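4.2 What changed for the sorters

Before the trial, sorting at the Clarkadstead site was all hand work: open the bag, shake out, fold, stack. Thirteen people on the floor, two shifts. The Merrick tool came in March and the job split in two. Some staff kept sorting. Others now spend part of the shift recording folds with a hand-held gripper, to train the arm planned for the Skastositz line.

Pay stayed the same. Pace did not. Recorded folds are slow, and the daily count sheet made no allowance for that untill week 4. Several workers said they felt behind all day. Wrist soreness came up too, mostly after 20 minutes or more without a switch.

Puffy outerwear was the worst case (Figure 3). Slick shell, fill that shifts, sleeves going everywhere. 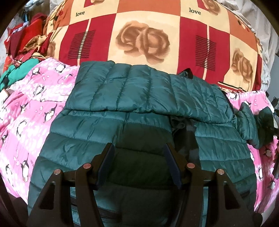
Figure 3. Quilted jacket spread on a penguin-print blanket, gripper fingers open over it.

Out of 311 logged complaints, most were on coats and bedding. Staff had fixes of their own, e.g. tuck the sleeves first, then go for the body. None of it was in the Stadier manual. We think it should of been asked for earlier. More on this in 4.3.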